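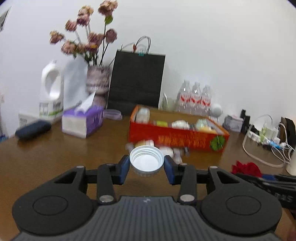 Section 4: Clearing and Sorting the Table

Read Section 3 first if you haven't set up the tubs yet. You need them within reach before you start.

What you need
Hyun sorting tubs, the shallow ones
1 open box, any sturdy carton will do
Dry cloth, damp cloth
Garbage bag
Marker and the Jellau labels (sheet of 30, in the back pocket of this guide)

Allow 30 minutes for a normal table. Longer if there's a lot of chargers.

4.1 Power first

1. Find the power strip. Switch off at the wall.
2. Unplug chargers one at a time. Label each cord as it comes out – phone, shaver, whatever it's for. Do it now, you won't remember later.
3. Loop each cord loosely and put a twist tie on. Don't wrap tight around the plug.
4. Move the strip to the far end of the table, well away from anything that pours.

CAUTION: No liquids opened, refilled or wiped up while the strip is live. Includes water bottles.

CAUTION: Don't pull by the cord. Hold the plug.

4.2 Caps and lids

Caps get their own step becuase they are what goes missing.

1. Pick up every loose cap before touching the bottles.
2. Turn it upside down and look inside. Old product dried in the ridges? Rinse, shake, leave open side down on the dry cloth.
3. Match to its bottle. Screw on by hand until it stops. Don't force it – if the thread catches, back off and start again.
4. No match: goes in the caps tub. Keep until the whole table is done, then toss in the garbage or recycling depending on your council.

Note: Plastic caps from laundry jugs are often measuring caps as well. Check for lines inside before you decide it's a spare.

4.3 The open box

For small upright things in daily use. Bottles, jars, small packets. A gift box or biscuit box works as well as a bought one.

1. Empty it. Wipe the bottom.
2. Tall bottles to one side, against the wall of the box.
3. Jars next, lids up, so you can read them from above.
4. Packets last, stood on edge in the gaps.
5. Lift the box a few centimetres. If anything tips, it's too empty or too full. Adjust and try again.

Note: Max 8 items per box. After that people stop putting things back in it.

CAUTION: Medicines don't go in the open box. Use the lidded Weltell case, see Section 6, and store up high.

4.4 Laundry and cleaning products

1. Detergent jugs come off the table. Laundry shelf or under the sink with a child lock.
2. Carry by the handle, other hand under the base. Cap on.
3. Wipe drips off the table straight away, they go sticky and lift the finish on some timber.
4. Never decant into a drink bottle. Not even for a day.

4.5 Things that stay out

Not everything has to go. Fine to leave out:

Tissue box – front edge, easy reach. Pull one tissue up so the next person can grab it.
Vase with dried flowers – back against the wall. No water in it. Dust with a hair dryer on cool, lowest setting, held well back. Stems snap if you use a cloth.
Drinking water – stand bottles together, opposite end from the power strip.

4.6 Bags

1. Check inside every bag before folding. Receipts, coins, the lot.
2. Paper shopping bags: take off any clip, fold flat along the existing creases, handles tucked in. Keep 8 at most.
3. Plastic bags: one stays as the garbage bag for this job, rest to the bag holder.

4.7 Finish

1. Damp cloth over the bare tabletop, then dry cloth. Go with the grain.
2. Put back the stay-out items, then the box.
3. Plug the strip in, chargers in daily use only. Switch on.
4. Spare cords into the cords tub, label facing up.

If something has no place after all that, put it in the Fesex hold tub and write the month on the lid, e.g. May. Still there the following month, donate or bin.

Troubleshooting

Labels wont stick to cord: cord is greasy. Wipe, dry, try again.
Box keeps tipping: heaviest bottle is on the wrong side. Swap.
Caps tub overflowing: you skipped 4.2 last time.

Section prepared by Marietjie Nkosi. Replacement tubs and labels, see back cover. Go to Section 5, Drawers.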